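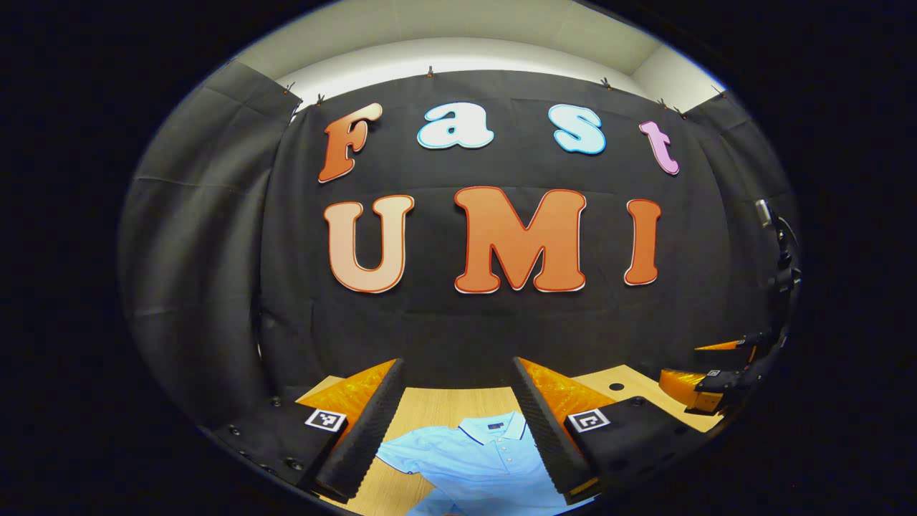
Figure 3. View from the hand-held gripper at a shirt station. The polo shirt lies between the two fingers; each base block carries a marker tag.

3.2 Collection of the folding demonstrations

All demonstrations for the folding task were recorded with hand-held grippers of the type in Figure 3. The operator holds one gripper in each hand and folds the garment on the table, and the camera on the gripper stores what the fingers meet. We collected 2,235 demonstrations in this way. From these we kept 200 for validation, and they were never used in training.

The station is closed on the left and right by dark curtains and at the back by black fabric. In our first trials in the Killeren laboratory the background was open, and the policy learned to depend on it. When a cabinet was moved, the success rate became lower although the table and the garments were the same. With the dark background this dependence was reduced -- but we can not claim that it is removed, and Section 5 returns to this question.

The position of the fingers is important for the learning. We compute the opening width from the two marker tags, one on each base block. If one tag is hidden by cloth, the width is interpolated from the neighboring time steps. Sequences where a tag stays hidden for more than 55 consecutive time steps were discarded. This happened mostly with long sleeves, when the operator lifts the fabric high before the fold.

Garments were placed by hand before each demonstration. We asked the operators not to make the cloth perfectly smooth, so the starting state includes small wrinkles as in Figure 3. For the polo shirts the collar gives a strong visual cue for the direction of the garment. For plain towels such a cue does not exist, and the policy confuses the long and the short side more often.

3.3 Effect of the starting state

We trained two policies with the same number of demonstrations. Policy A saw only flat garments, and policy B saw flat and rumpled garments together. Each policy was evaluated in 200 trials on the Stirkar arm. Policy B was better in the first fold, where the fingers must find the edge of the cloth. In the last fold we did not find a clear difference -- probably the garment is already compact at this point.

Reader comments (2)

Zoltán Sipos
Did you try the discarded sequences with the width taken from one tag only? In our work with towels this saved many of them.

Seo-ah Yeom
Thank you for the question. We tried it in November, but the error was too large when the fingers are nearly closed. We will add a note in the next version.

Related items
Bodnár: a small benchmark for towel folding
Width estimation from partly hidden markers
Ledex gripper pads: wear after long use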